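Catégorie : Jeux de données > Bruit et habitat

Décembre, par Inmaculada Cabello

# LISEZ-MOI : relevés de bruit entre logements, lot Werkberg

## Contenu

Le fichier principal compte 802 lignes, une par relevé de nuit. Les mesures viennent de deux immeubles du même quartier, Werkberg et Ditholm, et ont été faites avec des sonomètres Cloltov posés au milieu des chambres, porte fermée. Un second fichier donne l'étage, l'orientation et le type de fenêtre. Il manque l'orientation pour 11 logements, et je n'ai pas voulu la deviner.

Colonnes :

- `id_logement` : identifiant sans rapport avec le numéro de porte
- `heure` : heure locale, changement d'heure NON corrigé
- `niveau_db` : niveau moyen sur la période
- `pic_db` : valeur la plus haute, à prendre avec des pincettes
- `gene` : note de gêne donnée par l'occupant, de 0 à 4

## Ce que je pense de ces chiffres

Pas grand bien, pour commencer. On m'a demandé un lot « propre » qui prouve que le nouvel enduit acoustique Tessier réduit la gêne. Je livre un lot documenté. Pour la preuve, il faudra repasser.

Le niveau moyen baisse un peu à Werkberg après les travaux. Très bien. Mais les fenêtres ont été changées le même mois, et aucun logement n'a reçu l'enduit sans les fenêtres. Attribuer la baisse à l'un ou à l'autre relève de la préférence personnelle. La plaquette commerciale, elle, a déjà choisi.

La note de gêne me laisse encore plus perplexe. Les occupants savaient que les travaux étaient terminés, ils venaient de vivre des semaines de perceuse, et on leur demande s'ils dorment mieux. Que voulez-vous qu'ils répondent ?

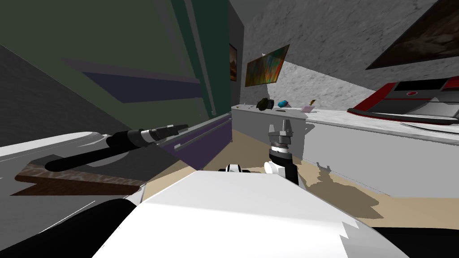

Cabello exagère, m'a écrit Ditte après lecture de la première version : une note subjective reste une donnée, et si les gens se disent moins gênés, c'est bien ce que l'on cherchait à obtenir. Je laisse l'objection ici parce qu'elle est juste sur un point. La gêne déclarée a une valeur. Elle n'en a simplement aucune comme mesure d'un enduit, et c'est pourtant l'usage qu'on veut en faire.

## Défauts connus

Les pics au-delà de minuit à Ditholm coïncident trop bien avec le passage de l'ascenseur. Je les ai laissés, avec la valeur `1` dans la colonne `suspect`.

Deux appareils ont été recalibrés en cours de campagne. L'écart avant et après recalibrage n'a pas été noté. Toute comparaison qui traverse cette période est à mon avis perdue, et je n'ai vu aucune correction statistique qui me fasse changer d'avis.

Les relevés du mercredi sont surreprésentés. Raison bête : c'était le jour de tournée.

## Usages

Convient pour un cours, pour tester un script de lecture, pour s'entraîner à repérer des facteurs confondus. Ne convient pas pour comparer des matériaux, ni pour fixer un loyer, ni pour alimenter un litige entre voisins (la question m'a été posée, la réponse est non).

## Format et versions

CSV, séparateur point-virgule, virgule décimale, UTF-8. Les valeurs manquantes sont des champs vides. La version 2 remplace la première, dans laquelle les colonnes `niveau_db` et `pic_db` étaient inversées pour une partie de Ditholm. Si vos résultats reposent sur l'ancienne, refaites-les.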